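Protokoll Teamrunde, September
Dabei: Wouter Postma, Zeeshan Warraich und ich (ich schreibe mal wieder mit)
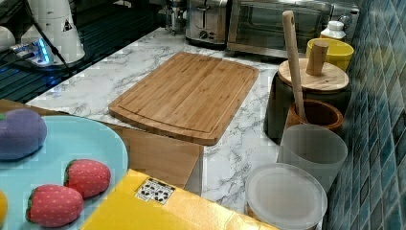
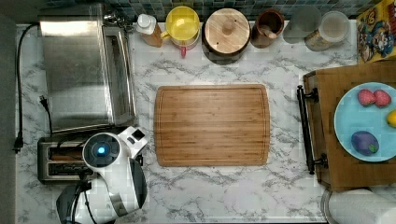 Arbeitsfläche mit Schneidebrett, Toaster und Spielobst
Fenameck – Team Küchenautomation

Wouter ist begeistert: 138 Durchläufe mit dem Greifarm, und wir räumen abends kaum noch selbst um! Zeeshan bremst ein bisschen – er steht jetzt mehr am Bildschirm als an der Theke und vermisst das Anpacken (ich übrigens auch). Wir tauschen deshalb ab sofort jede Woche die Plätze. Die Frühschicht beginnt um 7 Uhr, Einweisung für Brenari macht Wouter. Offen: Wer darf den Arm nachts allein laufen lassen? Zeeshan fragt nach.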